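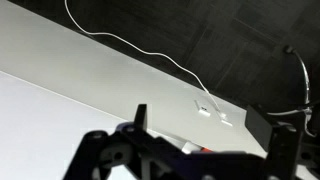 A robot's program has one big job, and it does that job over and over all day long: look, decide, move. Look, decide, move! Every robot that picks things up or wipes things clean is running some kind of loop like this, and the loop is made of software. Software is the set of instructions a computer follows. The motors are strong and the metal is tough, but without instructions they just sit there. Think about a camera riding near the robot's hand. It might send back a view with a thin white cable lying in a wiggly line across a pale gray surface, with a small white connector at the end. You looked at that and thought "cable" before you even finished blinking. The robot's computer gets a giant pile of numbers.

What the computer sees

A digital picture is made of tiny dots called pixels, and each dot is stored as numbers that say how much red, green and blue is in it. A dark dot has low numbers. A bright dot has high numbers. So when the robot looks at a white plug on a light gray surface, it gets a lot of high numbers sitting next to some slightly less high numbers. That's hard! A black plug would be much easier to find.

The part of the software that turns numbers into things is called perception. One way to do it is to hunt for edges. An edge is a place where the numbers jump. The program checks a dot, then checks its neighbor, and if the two are very different it makes a note: something might begin here. String enough of those notes together and you get outlines.

Another way is to let the program learn from lots of pictures. People show it picture after picture with the right answer attached, and it slowly adjusts itself until its guesses get good. Learned programs can be amazing at this, and they can also be very sure of themselves and very wrong. (A white shoelace looks a lot like a white cable.)

How far is far?

Knowing what something is doesn't tell you how far away it is. Try this: close one eye, hold a pencil in each hand with your arms out, and try to touch the tips together. Tricky, right? With both eyes open it gets easier, and that's because each eye sees the pencils from a slightly different spot. Your brain compares the 2 views and works out the distance.

Robots can use a special camera called a depth camera. It gives the software a distance for the dots in the picture, so now the computer has colors and distances together. With those it can build a kind of 3D map: table here, wall there, big empty space to swing an arm through.

Making a plan

Now comes my favorite part — planning! Say you want a robot arm to wipe a whiteboard. You would say "wipe the board." The arm needs much, much more than that. It needs to know where its hand should go, how every joint should bend to get there, and which parts of the room it must not bump into on the way.
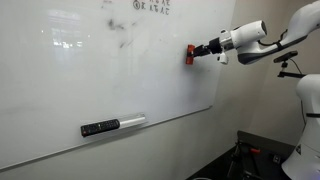
A planner is a program that works all of this out before the arm starts. It imagines the arm in one pose, then another, then another, and throws away any pose where an elbow would go through a wall or knock into the robot next door. What's left is a safe path. Our planner at Vellammont is called Yupanqui, and the main file is 516 lines long. It was a lot longer once. Making it shorter was the most fun I had all winter.

For wiping, the plan has 4 steps:

1. Move the eraser close to the board and stop.
2. Go forward slowly until it touches.
3. Slide along, pressing gently.
4. Back away from the board.

Step 3 sounds simple and is the hardest of the bunch. Press too lightly and the marker stays where it is. Press too hard and the eraser sticks and jerks, or the arm strains against the wall. So the robot needs a way to feel.

The bossy little helper called control

Control is the software that keeps the robot on its plan from moment to moment. It asks "Where am I supposed to be?" and "Where am I really?" and then fixes the difference. Then it asks again, so fast that you'd never be able to say the questions out loud.

You do this when you carry a very full glass of water. You watch the water, it tips a bit to the left, you tip your hand back. Engineers call this feedback.

For wiping, the program can check how hard the arm is pushing. Pushing too much? Ease off a tiny bit. Too little? Lean in a tiny bit. Good control does this so smoothly that the arm looks relaxed.

When it goes wrong

Robot programs make mistakes, and the people who write them make plenty too. A mistake in a program is called a bug. I once mixed up a plus sign and a minus sign, and the arm in our Hivelby workshop set off very politely in the opposite direction. I had the stop button under my hand, so all it did was wave at the ceiling.

That's why we try new code in a simulator first. A simulator is a pretend world inside the computer, a bit like a video game, where a crash costs nothing. The Yupanqui wiping code went through 49 versions in there. Shiny boards were a big headache. A bright reflection can look like a clean patch or a smudge, depending on how fussy your program is.

Try it yourself

You need a friend, a blindfold, a whiteboard or a steamy mirror, and a cloth. Your friend is the robot and wears the blindfold. You are the software. Stand behind them and give instructions using only these words: up, down, left, right, forward, back, stop.

See how long it takes to wipe off one small mark. Then swap! Next, make up a better set of words. Would "a little bit left" help? How about "keep going until I say stop"? When the Mestuvbridge after-school club tried it, one team added "softer" and "harder," and their wiping got a lot neater after that.

Write your best set of instructions on paper and hand it to somebody who hasn't played yet. If they can follow it without asking you anything, you've written a pretty good program.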